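From: Lejla Radonjić
To: clendorum-street-fair
Subject: Re: [street-fair] Parade lineup and the costume table

Hi everybody,

Thanks for getting this out so fast, and thanks to whoever talked the city into letting us have Ledesma Street all the way down to the bridge this year! I've put my answers under your bits so I don't lose track.

> We have 24 groups signed up for the parade so far. The
> drummers from Andico want to go first again, and the school
> band has asked for the same spot.

Oh boy. Last May we had the drummers up front and you couldn't hear the band at all until they turned the corner by the bakery. Could we put the band first and the drummers right at the end? People follow the drummers anyway, so they'd pull the whole crowd along to the stage, and that's where we want them when the food stalls open. I'm happy to be the one who calls them. They still owe me a cooler.

> Stall fees: the suggestion is to keep them at $99 for food
> and let the craft tables in free if they share a tent.

Fine by me. I'd only ask that we tell the craft people early how big "share a tent" is, because last time two of the jewelry ladies got squeezed up against the fryer and their velvet boards smelled like plantain for weeks (they were very nice about it, but I could tell).

> Start time is 4 p.m. for the parade, with lineup at 2 in the
> church lot. Jivus is lending the sound system and needs
> someone there to sign for it.

I can sign for it if they come before lineup. After that I'll be in the lot with a clipboard and no free hands. Also, does the sound system come with its own cords? We ran short last year and ended up with a house extension cord taped across the sidewalk, and I never want to see that again.

> Lejla, can you let us know where you are with the sashes and
> the banner cloth? The dance group is asking what to bring.

Okay, my department! The sashes are done, all but the hems on the kids' ones. The banner cloth is washed and on my dining table, waiting for me to get brave with the scissors. I'm going to cut it long and trim it down once we see it on the poles – last year's was too short and looked like a dish towel up there.

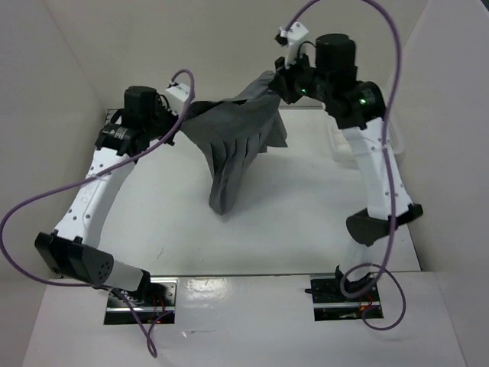
For the skirts, please ask the dance group to bring them pressed and on hangers, with names pinned inside the waistband. I can do small repairs at the costume table but I can't iron in a parking lot. Anything with gathers should be checked by two people before it gets packed, one on each side, holding it up by the top. The dark gray cloth between the two grippers hangs those narrow folds bunching together and the shorter flap hanging loose over on the right. If a skirt hangs like that, with one piece ending well above the rest, I'd like to know before lineup and not when somebody's already wearing it. Safety pins I have by the boxful.

One more thing and then I'll stop. The folding chairs for the older folks – are we borrowing them from the Clendorum hall again? They want a phone call first, and the office closes at 4. I'd go early in the month before the graduation parties grab them all. I can fit some in my car if I take the back seat out, but we'd need a truck for the rest, so if your cousin still has one, please be sweet to him.

See you at the next meeting. I'll bring the coffee cake if somebody else does cups.

Lejla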